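How to sort and clean a big pile of children's toys

Reading time: 4 minutes

Most homes with small children end up with one container that takes everything. Sorting it out is an afternoon's job at most, and it goes faster if you do the sorting and the washing as two separate stages.

Start by clearing a table. Working on the floor is hard on the knees, and things roll under the sofa. Bring the toys up a few at a time and decide on your groups before you begin. Soft toys, balls and vehicles will cover a lot of it. Anything with batteries goes to one side.
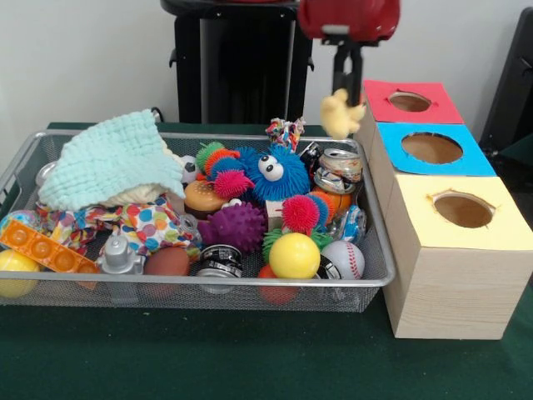 Check each soft toy as you handle it. Tug gently at eyes, noses and ribbons, and run a thumb along the seams. If stuffing is coming out, put the toy in a mending bag before it goes near water. A split seam will open much further in the machine.

Read the care label if there is one. Most modern soft toys can be washed at 30 degrees on a gentle cycle, inside a pillowcase tied at the neck. Use half the detergent you would for clothes. Toys with a music box or a cardboard stiffener inside should be wiped by hand with a damp cloth and a drop of washing-up liquid.
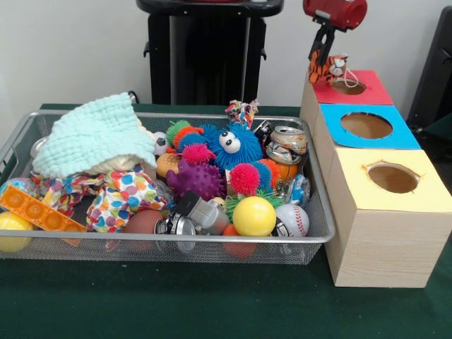 Hard plastic toys can soak in warm soapy water for ten minutes. Use an old toothbrush around wheels and joints, then rinse. Don't soak anything with metal axles – wipe it and dry it straight away, or it will rust. Bath toys with a hole in the base hold water inside, so squeeze them out well. If black bits come out, throw the toy away.

Plain wooden toys only need a wipe. Stand them on their edges to dry, away from the radiator. 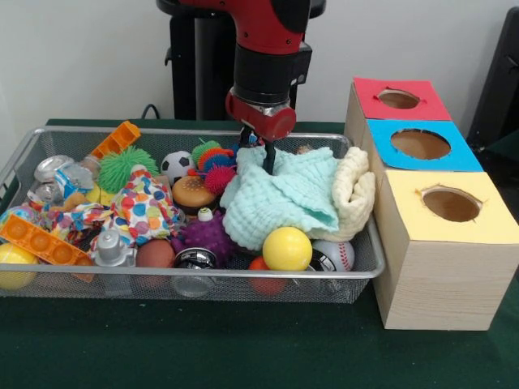

Drying is the part people rush. Roll each soft toy in a dry towel and press down to get the water out, then peg it up by a seam or lay it on an airer. Thick ones can take 2 days. Feel the middle before you put them back – if it is cool to the touch, leave it longer.

When you refill the container, put the heavy things at the bottom and leave a few toys out to swap in next month.

Comments (3)

Huiling Liao
The pillowcase tip worked well, but use a hair bobble. String came undone on mine.

garkar_4
What about a teddy with beans in the feet?

Debnath
Surface wipe only for beans, I ruined one in the machine.

We use cookies to remember your settings. Accept | Manage choices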